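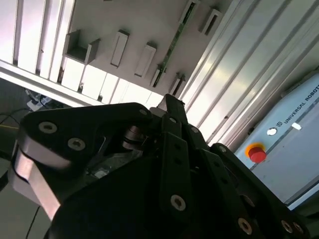
What is a household required to do with its belongings before an inspection under the Holgate tenancy rules?

Every item must be returned to the place given for it in the inventory, and any item without a place must be put in the hall for collection.

The rule was issued in August and applied to all 887 residences of the Allar district. Residents were given a printed schedule, a roll of labels and a key to the storage building on Osov Street. Most completed the work within the allotted period. The residence at number 79 did not.

The inspecting officer recorded that the rooms at number 79 were in good order. The plates stood in the cupboard assigned to plates. The blankets were folded to the approved width. In the hall, however, there was a single chair, and the chair bore no label.

The resident was asked to state where the chair belonged. She replied that it belonged wherever her sister had last sat in it, and that this had been by the window until the schedule arrived. The officer consulted the inventory. There was no entry for a sister, and the space by the window was listed as clear floor.

A form was available for such cases. It allowed 1000 characters for a description of the object and one line for the reason it should be kept. The resident filled in the line and left the rest blank. The officer read it twice, signed it and placed it in the folder marked for the Rønning office – a department that had closed some years before and still received its mail.

Collection took place the following morning. The cart stopped at number 79, where the hall was found to be empty. The driver noted this on his sheet and went on to number 80.

By then the chair was at the window, turned a little toward the street.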